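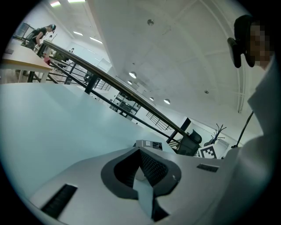
Altham Building, Upper Level: Gallery

The upper level of the Altham building is a mezzanine work floor, open along one side to the floor below. It was fitted out as a bench and sorting area after the ground floor ran short of table space. Small goods come up in boxes, are sorted and labeled, and go back down for shelving. Boonyarit drew the layout and Zatville supplied the metalwork.

The entries on this page cover the main parts of the level in the order used on the floor plan. Finish codes are those on the drawing set. Items marked "revised" differ from the first issue of the drawings.

Railing
Metal, with a dark brownish-black handrail on top, dark vertical posts, and thin horizontal rails beneath. The gaps leave parts of the lower floor in view, so a person at a table can check for traffic below before calling anything down. Handrail height is 42 inches from finished floor.

Large table
Pale blue-gray surface. Used for open sorting. The finish was picked for low glare under the ceiling lights and shows pencil marks clearly – wipe down at the end of each shift.

Small box, gray
White label, dark top edge. Boxes of this kind are parked at the far edge of the table until their contents are entered in the log. Labels face outward where space allows.

Wooden table
Light wood. Standing work, done from one side. Small parts are set out here singly and not in piles. Revised: the first issue placed this table against the stair wall, where the light was poor.

Wall glazing
Dark frame. Cleaned on the same schedule as the ground-floor glass. Replacement seals are Nadex stock, ordered through the front office.

Shelving
Dark metal, several tiers, on the far side of the railing. Heavy items go on the bottom tier. The top tier is kept for empty containers and packing paper. Shelf positions are fixed – do not move a tier without updating the plan.

Second railing section
Lattice-like pattern, past the shelving. It was detailed separately from the main run and carries its own finish code. Touch-up paint for the two sections is stored in separate cans, marked on the lid.

Working notes
Tables on this level are numbered from the stair end. The log sheet for each table hangs on a clip at the stair head and is collected at 5 p.m. Log numbers run to 1,000 and then start over with a new letter prefix.

Boxes waiting for a label get a paper slip with the table number. Slips are pulled when the printed label goes on. A box with both a slip and a label is treated as unchecked and goes back to the start of the line.

Nothing is to be hung from the handrail or leaned on the horizontal rails. Loose parts are kept back from the open side. Aisles between tables are held at 30 inches clear, measured from tabletop edge to tabletop edge.

Drawing set: 12 sheets. The railing details are on sheets 7 and 8, and the table layout is on sheet 3. Last revised in September.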